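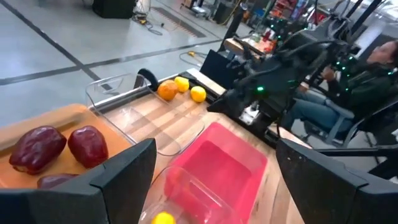
Food Storage and Shelf Life
Unit 4 handout: Fresh vegetables after harvest
Tutor: Shakuntala Agarwal

What this unit covers

Vegetables go on living after they are picked. They take in oxygen, use up their stored sugars and give off carbon dioxide, water and heat. This is respiration, and its speed decides how long a crop will keep. Anything that slows it down adds days to the shelf life. Anything that speeds it up, such as warmth, bruising or cutting, takes days away.

Read chapter 6 of the course book before the session. The part on root crops can be left until Unit 5.

Respiration and temperature

As a working rule, the rate of respiration doubles or more for each rise of 10 degrees C. The rule holds well enough between 0 and 30 degrees. Above that the tissue starts to suffer damage and the figures stop making sense.

Peas, sweetcorn and asparagus respire fast. Onions and potatoes respire slowly. Peppers and tomatoes sit in between. You should be able to place a crop in one of these groups and say what it means for the cold store.

Chilling injury

Cold is not good for everything. Crops that came from warm places can be harmed at temperatures well above freezing. Signs include pitting of the skin, water-soaked patches, poor ripening and a dark seed cavity. The damage often shows only once the crop is back at room temperature, so a buyer may find it before the grower does.

Sweet peppers: store at 7 to 10 degrees.
Cucumbers: 10 to 12 degrees.
Aubergines: 10 to 12 degrees.
Cabbage, carrots, leeks: as near 0 as you can manage without freezing.

Fully coloured peppers stand the cold better than green ones. Students often get this the wrong way round in the written paper.

Water loss

Most vegetables are nine-tenths water and are sold by weight. A pepper has a waxy skin and loses little through it; most of the loss is at the stalk. Leaves have a large surface and wilt quickly. Keep the air in the store damp, at 90 to 95 per cent relative humidity for most crops. Onions and garlic are the main exception and want dry air, at 65 to 70 per cent.

Worked calculation

A packhouse takes in 3,000 kg of peppers. After storage the same lot weighs 2,910 kg. No fruit has been thrown out.

Loss = 3,000 - 2,910 = 90 kg
Loss as a percentage = 90 / 3,000 x 100 = 3 per cent

Now do the same for a lot that went in at 532 kg and came out at 389 kg after the spoiled fruit was removed. Explain why this second figure can't be given as water loss alone.

Practical

Groups are led by Jomar Pascual and Felicidad Abella. Weigh your samples at the start of each session, before anything else is done with them, and write the weight in the group book to the nearest gram. Use the same scale each time. Samples from the Quiambao plot are kept on the lower shelf of the cold room.

Written reports are due on November 21, 2022. Hand them in at the teaching office. Extensions go through Ermanno Galli.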